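Gemeinde Gindstead regelt Nutzung privater Elektrogeräte in öffentlichen Gebäuden neu

Gindstead. Die Gemeindeverwaltung Gindstead hat die Prüfung der beweglichen Elektrogeräte in ihren Liegenschaften abgeschlossen und auf Grundlage der Ergebnisse eine neue Dienstanweisung erlassen. Sie tritt im Januar in Kraft und gilt für Rathaus, Bücherei, Schulen, Kindertagesstätten, das Bürgerhaus im Ortsteil Ashby sowie für alle weiteren Gebäude, in denen die Gemeinde Betreiberin der elektrischen Anlage ist. Mieterinnen und Mieter kommunaler Räume werden schriftlich über die Änderungen unterrichtet.

Geprüft wurden insgesamt 2911 Geräte an 10 Standorten. Bei 203 Geräten stellten die Prüferinnen und Prüfer Mängel fest. Die betroffenen Geräte wurden noch am Tag der Feststellung außer Betrieb genommen und in einem verschlossenen Raum des Bauhofs eingelagert. Nach Angaben der Leiterin des Gebäudemanagements, Khanyisile Jacobs, handelt es sich überwiegend um beschädigte Anschlussleitungen, fehlende Zugentlastungen und nicht mehr lesbare Typenschilder. Hinweise auf Mängel an den fest installierten Anlagen hätten sich in keinem der Gebäude ergeben.

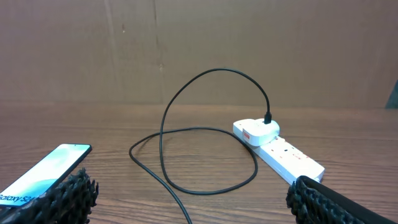 Die Dienstanweisung befasst sich in ihrem umfangreichsten Abschnitt mit Verlängerungen und Steckdosenleisten. Von den geprüften Geräten entfielen 372 auf diese Gruppe, und der Anteil der Beanstandungen lag hier höher als bei Leuchten, Wasserkochern oder Bürotechnik. Eine weiße Leiste mit mehreren Steckplätzen in einer Reihe, wie sie auf dem Foto auf einem Holztisch liegt, darf in den Räumen der Gemeinde künftig nur noch betrieben werden, wenn sie eine gültige Prüfplakette trägt. Das Hintereinanderstecken mehrerer Leisten ist ausnahmslos untersagt. Heizlüfter, Kochplatten und Kaffeemaschinen sind unmittelbar an einer Wandsteckdose anzuschließen. Leisten, die mit Teppichen, Vorhängen oder Papier abgedeckt sind, werden bei Begehungen vom Netz getrennt.

„Wir haben in den vergangenen Jahren immer mehr Geräte in unseren Häusern, die niemand mehr einer Inventarnummer zuordnen kann“, erklärte Jacobs bei der Vorstellung des Berichts im Rathaus. Das betreffe insbesondere Räume, die von wechselnden Gruppen genutzt würden. Die Dienstanweisung schaffe an dieser Stelle eine eindeutige Zuständigkeit: Für jeden Raum werde eine verantwortliche Person benannt, deren Name und dienstliche Rufnummer auf einem Aushang neben der Tür vermerkt seien.

Private Geräte der Beschäftigten bleiben grundsätzlich zulässig, müssen aber angemeldet werden. Die Anmeldung erfolgt über das Formular „Privatgerät am Arbeitsplatz“, das im Intranet bereitsteht und auf Wunsch in Papierform ausgegeben wird. Anzugeben sind Art des Geräts, Hersteller, Leistungsaufnahme und Aufstellort. Die Prüfung ist für Beschäftigte kostenfrei. Wird die Plakette verweigert, ist das Gerät innerhalb einer Woche aus dem Gebäude zu entfernen.

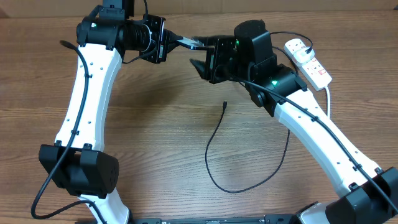

Mit der Durchführung der Prüfungen war die Firma Promska beauftragt, die den Zuschlag nach einer beschränkten Ausschreibung erhalten hatte. Der Vertrag umfasst auch die Wiederholungsprüfungen der kommenden beiden Jahre. Projektleiter Digby Ruddock bescheinigte den Häusern insgesamt einen ordentlichen Zustand. Aufwendig sei vor allem das Auffinden der Geräte gewesen. In den beiden Grundschulen habe man einzelne Räume mehrfach aufsuchen müssen, weil Schränke verschlossen oder Unterrichtsstunden nicht zu unterbrechen gewesen seien. Im Bürgerhaus Ashby sei der Bestand auf der Bühne und in der Teeküche erstmals überhaupt erfasst worden.

Die Ergebnisse sind in das Bestandsverzeichnis Suloten übernommen worden, mit dem die Gemeinde bislang ausschließlich Möbel und Spielgeräte verwaltete. Jedes Gerät trägt nun eine Nummer, unter der Prüfdatum, Standort und nächster Prüftermin abgerufen werden können. Der Zugriff ist auf das Gebäudemanagement und die benannten Raumverantwortlichen beschränkt. Personenbezogene Daten von Mieterinnen und Mietern werden nach Auskunft der Verwaltung nicht gespeichert.

Für Vereine und private Veranstalter, die Räume der Gemeinde anmieten, gilt eine vereinfachte Regelung. Sie haben mit dem Mietvertrag eine Erklärung zu unterzeichnen, dass die mitgebrachten Geräte augenscheinlich unbeschädigt sind. Bei Veranstaltungen mit Bühnentechnik oder gewerblicher Bewirtung ist zusätzlich ein Prüfnachweis vorzulegen, und zwar spätestens am dritten Werktag vor Beginn der Nutzung. Geht der Nachweis nicht rechtzeitig ein, kann die Stromversorgung der Bühne nicht freigegeben werden. Bereits geschlossene Mietverträge bleiben bis zum Ende ihrer Laufzeit unberührt.
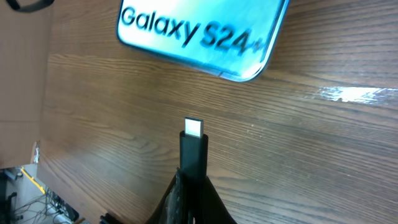 Trudy Mudgway, Leiterin der Gemeindebücherei, begrüßte die Neuregelung. Die Zahl der Besucherinnen und Besucher, die während ihres Aufenthalts Strom benötigten, sei deutlich gestiegen, und an den Tischen im Lesesaal habe es zuletzt wiederholt Unklarheiten darüber gegeben, welche Steckdosen benutzt werden dürfen. Die freigegebenen Anschlüsse werden nun mit einem grünen Aufkleber gekennzeichnet. Das Laden von Mobiltelefonen, Tablets und tragbaren Computern ist dort während der Öffnungszeiten gestattet, sofern die Geräte beaufsichtigt bleiben. Akkus von Fahrrädern und Rollern dürfen in der Bücherei und in allen übrigen Gebäuden der Gemeinde nicht geladen werden. Das Verbot erstreckt sich auf Flure, Treppenhäuser und Abstellräume.

In den Kindertagesstätten bleibt es bei den strengeren Vorschriften, die dort schon bisher anzuwenden waren. Ladegeräte sind in Gruppenräumen nicht erlaubt und dürfen ausschließlich im Personalzimmer verwendet werden. Die Einrichtungsleitungen erhalten hierzu ein gesondertes Schreiben.

Aus der Gemeindevertretung kam überwiegend Zustimmung. Flynn Bright regte in der Aussprache an, die Anmeldefrist für ortsansässige Vereine zu verlängern, da viele von ihnen ihre Geräte in Kellerräumen lagerten und zunächst sichten müssten. Die Verwaltung sagte zu, in der Anfangszeit von Mahnungen abzusehen. Ein Antrag, die Prüfkosten für Vereinsgeräte vollständig aus dem Gemeindehaushalt zu tragen, wurde zur weiteren Beratung zurückgestellt. Über ihn soll gemeinsam mit der Neufassung der Entgeltordnung für das Bürgerhaus entschieden werden.
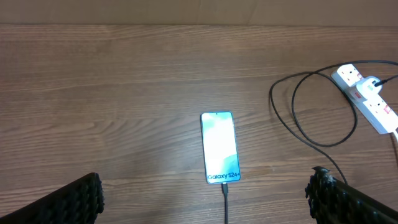
Zur Umsetzung bietet das Gebäudemanagement Unterweisungen an. Die erste findet an einem Freitag um 14 Uhr im Sitzungssaal des Rathauses statt und richtet sich an die Raumverantwortlichen. Geleitet wird sie von Kha Khổng, Fachkraft für Arbeitssicherheit der Gemeinde. Behandelt werden die Sichtprüfung vor dem Einschalten, das Vorgehen bei Brandgeruch oder Verfärbungen am Stecker sowie die Meldewege außerhalb der Dienstzeit. Die Teilnahme ist für die benannten Personen verpflichtend und gilt als Arbeitszeit. Weitere Termine, darunter einer in Ashby, werden durch Aushang bekannt gegeben.

Geräte, die bei der Prüfung beanstandet wurden und sich in privatem Eigentum befinden, können bis Ende Januar gegen Unterschrift am Bauhof abgeholt werden. Danach werden sie der Verwertung zugeführt. Bei der Abholung ist ein amtlicher Lichtbildausweis vorzulegen.

Die Dienstanweisung liegt im Rathaus, Zimmer des Gebäudemanagements, zur Einsichtnahme aus. Schriftliche Anfragen sind an die Gemeindeverwaltung Gindstead, Stichwort „Elektrogeräte“, zu richten.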